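Does Sugar Really Make Kids Hyper?

You have probably heard a grown-up say it. Somebody eats two slices of birthday cake, starts running in circles, and an aunt shakes her head and says, "That's the sugar." Is she right?

Let's be hard to convince. When a person tells you that one thing causes another, the first thing to ask is how they know.

The aunt saw cake, and then she saw running. But think about what else was going on at that party. There were balloons, music, a bunch of friends and maybe a bouncy castle. If you took away the cake and handed out carrot sticks, would everyone sit down quietly? I doubt it.

Scientists have tested this idea. In one kind of test, some kids get a drink with real sugar and others get a drink that tastes sweet but has no sugar in it. The kids don't know which one they got. Their parents don't know either, and neither do the people watching them play. A test like that is called "double-blind," which sounds spooky but only means the guessing has been taken out.

When the results of tests like these were put together, the sugar kids and the no-sugar kids acted pretty much the same.
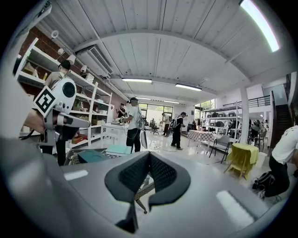
So why do so many people still believe it? Part of the answer is that we tend to see what we expect to see. If you tell a parent that their child just had a lot of sugar, they may start to notice every wiggle, even when the drink had no sugar at all.

Be careful with ads, too. Say a snack bar called Nukamel has "keeps kids calm!" on the wrapper. Calm compared to what? Suppose the company says it asked 36 families and most of them liked the bar. Liking a bar and being calm are two different things. And who picked the families?

You should also be suspicious of me. I told you about tests, and you can ask a librarian to help you look them up. If one test with four kids says one thing and a pile of bigger tests says another, I'd trust the pile, though even a pile can be wrong.

None of this makes sugar good for you. It is still rough on your teeth, and filling up on candy leaves less room for dinner. Those are separate claims, and you can check them separately.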